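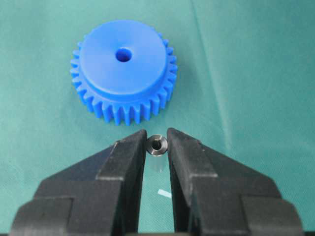 *Wrist cam, bushing in the fingers, blue gear waiting on the cloth.*

**10/24/23, Gromotley bench, insertion task**

Picked up where we left the Morna arm last time, with the bushing going into the bore of the gear. In July we wrote in this notebook that this would be "the easy one." I have underlined it twice.

Setup as before except for the cloth. The gear sits flat with the hub up, and nothing holds it down. Fingers are the stepped black pair.

Ran 30 attempts with the Nallum script, start pose the same every time. Seated fully: 4. The rest mostly landed on the rim of the bore and pushed the gear across the table, which the script logs as "contact OK." It is very pleased with itself. Need to change that message before demo day or we will end up believing it.

Things tried:

- slower approach, last 3 cm only. Helped a bit.
- small spiral search on contact. Gear joined in and spiraled too.
- lower grip force. Bushing tilted on 2 runs, went back to the old setting.

Bushing looks close to the size of the bore by eye. Calipers are in the Aydoğan drawer, or the label on the drawer says they are. Measure both parts before blaming the code again.

Also, the cloth has creases. Gear rocks if it's parked on one. Iron it, or tape it flat at the corners.

Next: print a shallow nest for the gear, rerun the same 30, leave the spiral off. Battery for the e-stop box is on the charger.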